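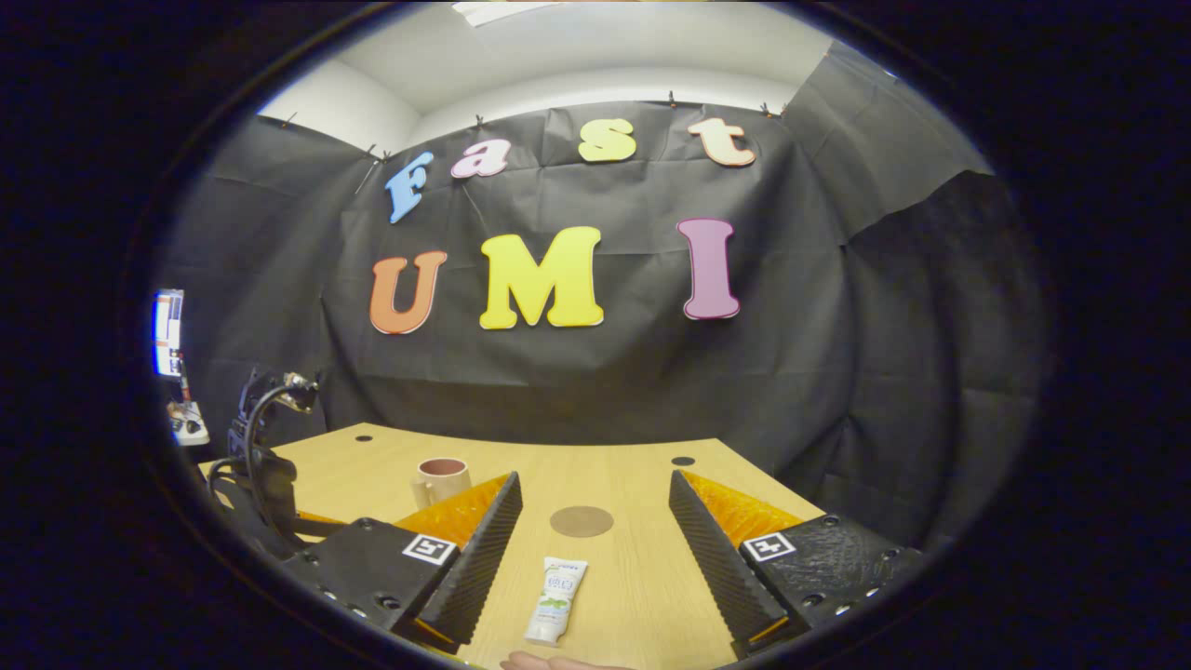
Table and Backdrop Set
Equipment Loans, Furniture and Display
Catalogue number 216
Last revised August 2023

Summary

The Table and Backdrop Set is lent to departments, societies and visiting groups that need a tidy working surface with a plain dark background behind it. It consists of a light wooden table, a large sheet of black fabric, the clips by which the fabric is hung, and a small tray of tabletop articles. Cut-out letters may be added to the fabric so that the name of a group or an activity can be read from the front of the table.

The set is kept in the ground floor display room and is normally used there. It may be moved to another room in the same building by arrangement with the Equipment Loans office.

What is included

Table (Dikex), light wood, with a fine grain and a curved front edge
Backdrop fabric (Plukico), black, one large sheet
Hanging clips (Wuller), small
Cut-out letters, mixed colours, with pale outlines
Ceramic mug (Jaiswal), cream outside with a reddish-brown glazed interior
Cork coaster, round, brown

Chairs are not included. They are listed separately under Seating.

The table

The table has a pale finish which shows most objects clearly, including white ones. The top has a small round hole towards each side. Borrowers may pass a lead through either hole, provided that the plug is removed from the wall socket first. The holes must not be used for clamps, and nothing is to be pushed into them for storage.

The surface has been oiled and will mark if liquid is left to stand. Cups and mugs should be placed on the coaster. Adhesive tape may be used on the underside only. Where positions have to be marked on the top, the office will supply paper corners that lift off without residue.

Two people are required to move the table. It should be lifted from the sides and never drawn across the floor.

The backdrop

The fabric is hung against the wall behind the table and held along its upper border by the clips. A further length may be allowed to fall in loose folds at the side, where it partly covers the corner of the wall. The room itself has a white wall and ceiling, and borrowers who require a pale background may ask for the fabric to be taken down.

The cloth creases readily. Creases are not treated as damage, and borrowers are asked not to iron it in place. A hand steamer can be requested with the booking. If a completely smooth background is needed, the stretched panel (catalogue number 559) is the more suitable item.

Pins are permitted in the fabric but not in the wall. Paint, spray adhesive and chalk are not permitted on any part of the set.

Lettering

Letters are attached to the front of the fabric in one or two rows. The present arrangement has "Fast" above, in light blue, pale pink, yellow and peach, and "UMI" below in larger letters of orange, bright yellow and mauve-purple. The pale outline around each letter keeps the softer colours legible against black, and for this reason borrowers supplying their own lettering are advised to add a similar border.

A short name on each row reads best. Longer wording can be accommodated, but the letters must then be smaller and may be partly hidden by anyone standing behind the table.

Requests for new wording should reach Yichen Ren at the Equipment Loans office at least 8 working days before the booking begins. The wording should be typed exactly as it is to appear, with capitals and small letters as required. Existing letters will be reused where possible, so the choice of colours cannot be guaranteed.

Tabletop articles

The mug and coaster are provided for table-setting exercises, still-life work and practice in placing and clearing everyday objects. They are sound household pieces and may be handled freely. The mug has a rounded body. It may be used for drinks if it is washed before return.

Borrowers are welcome to bring articles of their own. A tube of toothpaste, a hairbrush, a folded cloth or a packet of biscuits will all stand out well on the pale top. Caps on tubes and bottles should be closed when they are put down. Candles, open paint and anything likely to scratch must be agreed beforehand.

Suitable uses

The set has been booked for handling exercises, introductory drawing sessions, craft demonstrations and open day displays. It is less suitable for group meals or meetings, as seating behind the table disturbs the hanging fabric.

Lighting is provided by the ceiling fitting in the display room. Portable lamps may be added. They must stand clear of the fabric and be switched off whenever the room is left unattended.

Booking

Bookings are made through the Equipment Loans office, quoting catalogue number 216. The request should give the name of the group, the room in which the set will be used, the activity planned, and any change of lettering. A member of staff must be named as responsible for the loan.

Groups using the set for the first time will be shown how to hang and take down the fabric. This takes a few minutes and is carried out when the room key is collected.

A booking may be extended if no other group is waiting. Extensions cannot be agreed on the day of return.

Return and checking

At the end of the loan the top should be wiped with a soft, slightly damp cloth and then dried. Spray polish must not be used. The borrower's own articles are to be removed, and the mug and coaster returned to their tray.

The fabric should be left hanging unless the office has asked otherwise. Where it has been taken down, it is to be rolled, with the letters removed and placed flat in their folder. Clips are stored in the tin on the shelf by the door.

Missing or broken articles should be reported on the return slip. No charge is made for a chipped mug or a worn coaster. The cost of replacing lost fabric or repairing the table top will be passed to the borrowing department.

Contact

Bookings and lettering: Yichen Ren, Equipment Loans
Repairs and safety of furniture: Kaiwen Fang, Rooms and Furniture

Related items

Stretched display panel, catalogue number 559
Hand steamer
Portable lamps
Seating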